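**Steamed buns, round two** (December kitchen notes, from Imogen Kershaw)

Quick one this month, I've got dough proving as I type. Thanks to everyone who wrote in after the last bun recipe. Two main complaints – soggy bottoms and buns that had glued themselves together. Both fixable. Abdelkrim Zaki had a third complaint but it was about my handwriting on the card, so moving on.

The dough, again, for those who lost it:

- 664 g plain flour
- a sachet of dried yeast
- a spoon of sugar, a pinch of salt
- warm water, enough to bring it together, go slowly

Knead till smooth. Cover, leave somewhere warm till doubled. Filling is up to you. Meriem Ait Ali does lentil and cumin, very good. Ezequiel Vidal does cheese and I have asked him to stop.

Rolling out: edges thinner than the middle or you end up with a great knot of dough on top. Pleat round with your thumb inside, pinch and twist. Ugly ones taste the same.

Now the steaming. You don't need bamboo. An electric steamer pot with a perforated metal tray is fine and you can leave it on the table, which frees up the hob. Gaps between the buns, please. More than you think, they swell.
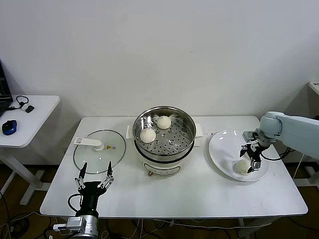
*Two buns on the tray, one on the plate, lid off to the side.*

Squares of baking paper under each one if yours stick. Or a wipe of oil on the metal. I've done both, paper is less washing up. Valeriano Lorente uses cabbage leaves and swears by them, haven't tried it yet.

Water in the bottom, not up to the tray. Then 17 minutes with the lid on. Don't peek! Every time you lift it the steam goes and you're back to waiting. When the time's up, switch off and leave it shut a couple of minutes more, then lift the lid away from you and put it down flat, well clear of the pot. Careful of drips, they're hot. Most of the wrinkly tops people wrote in about will be from whipping the lid off too soon.

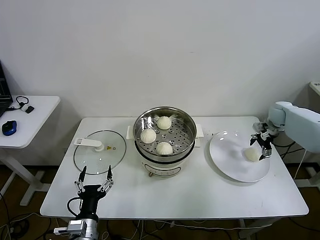
Plates: use a bigger one than you'd think. Piled up they stick to each other all over again and you've wasted your careful spacing. Lift them out one at a time, wide tongs or two spoons, and don't squeeze, the pleats come open. Eat warm. A bit of vinegar and chilli on the side, or just soy.

Left-overs freeze well. Lay them out on a tray first, then bag them once they're solid. Straight from the freezer back into the steamer, no need to defrost, give them a bit longer than teh first time. Microwave makes them chewy, I wouldn't.

Some bits and bobs:

**Bun evening at Cadcombe hall.** Starts 6.30, we're aiming for 200 buns between us so bring an apron and short sleeves. Bring a steamer too if you've got one, with your name on it please, somewhere it won't wash off. Two lids went home with the wrong pots last time and one is still at mine.

**Flour.** The Fumel mill order came to 929 pounds in all, including delivery. Bags to be collected from Meriem's porch, knock first because of the dog. If you haven't paid her yet, please do.

**Recipe swap.** Still short of soups. Anything with leeks, I have so many leeks. Drop them through my door or hand them over on the night, and write clearly (yes Abdelkrim, I know).

Next month dumplings probably, or flatbreads if Ezequiel remembers to send me his. Off to punch down the dough – Imogen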